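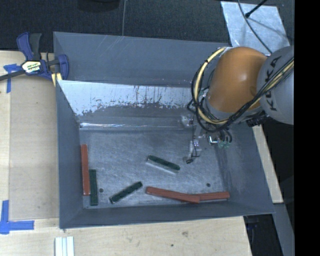

Department of Manufacturing and Service Technology

Automation and Everyday Work
Esperanza Arrieta

Chapter 9
Chores, Bins and Benches: What Machines Can Do So Far

Before you read
Think of the last drawer you sorted. You probably did it while talking to someone or listening to the radio. Keep that drawer in mind as you work through this chapter.

9.1 The oldest job in the shop

Taking parts out of a bin is among the first jobs given to a new hire. A person can learn it in a minute. The parts arrive in a heap, and the next station wants them one at a time, facing the same way. For many years factories got around the problem with feeders, trays and racks that put each part in a known place before a robot ever came near it. The robot repeated a fixed path and needed no idea of what it was holding.

Picking from a bin with the parts lying as they fell is a different task. In the opening photograph, red and dark green bars lie at various angles on the floor of a gray bin, and a slender metal finger reaches down among them from a KUKA arm. Two of the red bars overlap. A worker would pick up the top one first without giving it any thought. A machine has to find out which one is on top, choose a spot to hold, and plan a way in and out that keeps its wrist and hoses clear of the walls.

Long, narrow parts bring their own trouble. A bar close to a wall leaves little room for a finger on that side. A bar held near one end may swing or slip when it is lifted. Shiny surfaces can also mislead a camera, which may read a streak of light as an edge.

9.2 Where things stand

The short answer to the question of this chapter is "some chores, in some places." Bin picking is now in regular use where the parts are rigid, the bin stays put and the lighting is controlled. It is harder with mixed parts, and harder again with parts that bend or tangle.

Consider Salcedo, a maker of window hardware. In June the plant set up a trial cell to load bars into a cutting fixture. In its first full shift the cell was given 127 bars and placed all but 9 of them with no help. An operator cleared the rest by hand, most of them from the corners of the bin. The plant kept the cell, moved the operator to inspection nearby, and asked the supplier, Giment, for a bin with a shallower slope to its walls.

Notice what was changed. The software stayed the same, and the bin was replaced. This is common in shop-floor work – the surroundings are adjusted until the job is within the machine's reach.

9.3 Why the kitchen is harder

A home can't be adjusted in the same way. Families don't want their cupboards rebuilt, and they leave things in new places every day. Emptying a dishwasher calls for the same basic steps as emptying a bin, but the objects are wet, breakable and all different. A dropped bar can be picked up again. A dropped glass is a second chore.

Speed matters less at home than safety and price do. Few households would mind if the dishes took an hour to put away. They would mind a heavy arm moving next to a toddler.

Key terms
Bin picking: removing parts one by one from a container in which they lie in no set order.
Fixture: a device that holds a part in a known position.
Cycle time: the time needed to complete one pick and return for the next.

Questions for discussion
1. Why might parts in the corners of a bin be left for last?
2. Name a chore in your home that could be made easier for a machine by changing the furniture. Would you accept the change?

Section 9.4 begins with grippers.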